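Skekgate Market Hall: progress report to the Cletlow Fund
2022-02-03
Prepared by Pádraig Ní Bhriain, market manager

What a winter it's been! When you agreed to back our small food makers in November we had two empty stalls by the side door and a waiting list I was too embarrassed to show anyone. Both stalls are now let, one to a sourdough baker from Stirthorpe and the other to Chauvin, who make goat cheese and a very good cultured butter (the butter is gone by eleven most Saturdays).
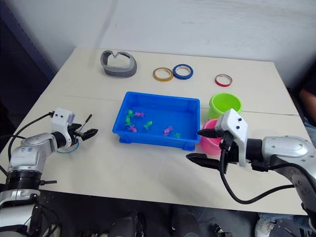 The voucher plan is going well too. We gave out 646 vouchers to local families and 110 have come back so far, mostly spent on eggs, bread and root vegetables. I'd like that second number to be a lot higher by spring, so we're moving the sign-up desk next to the coffee stand, where people stop and chat anyway.

We still owe you the receipts for the new cold case. The electrician hasn't billed us yet, and I'll send everything together.

Our bread class has 51 names down for the next session, so we're splitting it over two evenings.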